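**Hand-held gripper: jaws don't close evenly on cloth**

Ours is one of the Virno hand units. After 251 grasps the left finger lags the right and thin cloth slides out. Filtov support told me to replace the whole linkage, which sounds like a sale to me. Is there anything worth trying first? Both pictures are from the sofa job.

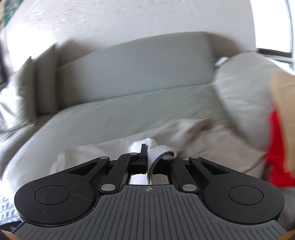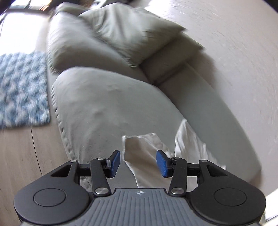
### Answers

**Naveen Rathore** (47 points)

I'd not buy a linkage yet. Take the load off and work each side by hand. If one is stiff, back its pivot screws off a touch, wipe out the fluff and nip them up again. Then close the jaws on a strip of paper and pull. I did ours last August and it's still fine, though I wouldn't swear it was the cleaning that did it.

**Ankit Pandey** (2 points)

Check the pads. The blue ones on ours went shiny and we blamed the pivots for weeks.

**Sleiman_fan**

just recalibrate it

> Recalibrate what? It's a hand unit. — N.R.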